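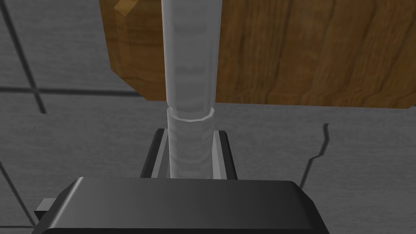

Sarovach practice cell gets its grip back after a spring of dropped parts

Zalthorpe, 23/10/2025

Anyone who has spent a morning coaxing a robot arm to pick up something round and smooth will have some sympathy for the crew at the Sarovach training shop in Zalthorpe, who have finally signed off on the new setup for their shaft-handling cell. It has been a long haul, with a good deal of coffee along the way, and the people who run the cell sounded very glad to be talking about something else for a change.

The cell has one arm and one two-fingered gripper, and it exists on the shop floor and also in a simulator, where every change is tried out first. The job is a plain one. The arm comes down over a pale upright cylinder with a collar partway along it, closes below the collar, lifts, and sets the part down again in a fixture. Trainees from the Reltari pump works across the river learn on it before they go anywhere near a production line, and so do a few of the night school students, who get it two evenings a week and by all accounts are the harder ones on it.

The trouble began in April, when the shop swapped its old fingers for a longer set. The new ones reach farther down the shaft, which everybody wanted, but the tool settings in the controller still belonged to the old pair. The arm thought its fingertips ended 9 millimeters short of where they really did. On a slow approach that hardly showed, and for a while the dropped parts were blamed on the cylinders, then on the air supply, and for one unhappy week on the floor (the shop is in a former dairy, and the tiles do slope a little toward the old drain).

What settled it was going back to the simulator and doing the thing properly from the beginning. The crew measured the new fingers on the bench, put the numbers into the model, and ran the approach over and over with the jaws stopped just before closing, so that they could look at the gap on each side of the cylinder and see whether the part was sitting in the middle. At first it was not, by a hair. One finger met the shaft ahead of the other and gave it a nudge, and a nudge is all it takes with a tall part standing on its end. They shifted the tool center point, ran it again, shifted it back a touch, and carried on that way until both fingers arrived together.

Then the same numbers went across to the real arm. There was a bit of a wait at that stage for a pair of dowel pins from Miettinen, the machine shop out on the county road, as the original pins had worn enough to let one finger rock in its mount. With the new pins in and the screws done up again to the proper torque, the arm was run through 500 picks over two days, at half speed the first day and full speed the second. The shop reports that it dropped 2, both of them in the first hour and both put down to a fixture that had been bolted on slightly crooked. It has since been bolted on straight.

There is now a maintenance card hanging on the cell gate, and the crew would dearly like people to read it. The fingers are to be wiped down at the end of every session with a dry cloth, and please, no solvent on the pads. The finger screws get checked with the torque wrench every 28 days. After any bump, however small and however embarrassing, the arm goes back to its reference position and the centering check is run again before another part is picked up. Whoever changes the fingers also changes the tool settings, on the same day, and writes the new values in the book with the old ones left readable above them.

The simulated cell has been updated to match and can be loaded from any of the classroom computers. Trainees are asked to save their work under their own names and leave the master copy alone, as it has been overwritten once already this fall and took most of an afternoon to put right.

Evening sessions on the cell are open for booking again at the front desk. The sign-up sheet for the longer Saturday-style workshop will go up when the second fixture is back from Miettinen, and Reltari trainees should book through their own shift office as usual.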